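Curtains and Liners: Common Questions
Vulmont Home Textiles, help pages

What sizes do your liners come in?
Two widths, 37 inches and 46 inches. Both are 81 inches long. For a wide opening, order two and hang them side by side.

Can I shorten one?
Yes. Cut from the bottom edge with sharp scissors. Leave the top band alone. Trimmed liners can't be returned.

How do I get the fold lines out?
Hang the liner and leave it for a few days. Most creases drop out by themselves. Do not iron. A hair dryer on low, held well back, is fine for stubborn spots.

Will two panels of the same color match?
They should if they come from the same batch. The batch number is on the packing slip. Color also looks deeper where the material folds over itself or where less light comes through, so hang both panels before deciding they are different.

How do I wash it?
Cold water, gentle cycle, mild soap. Hang to dry.

Do you still sell the Isteline range?
It ended in December. We have a few panels left in gray. Write to Hazel Halvorsen at the order desk and include your order number if you are matching an older set.

How long do I have to return an unopened liner?
Thirty days from delivery.

Page updated 15th August 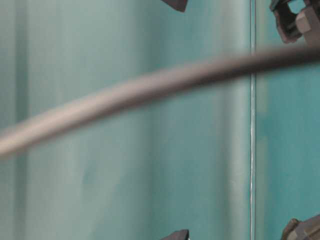

Translucent teal-green, with a white vertical seam line.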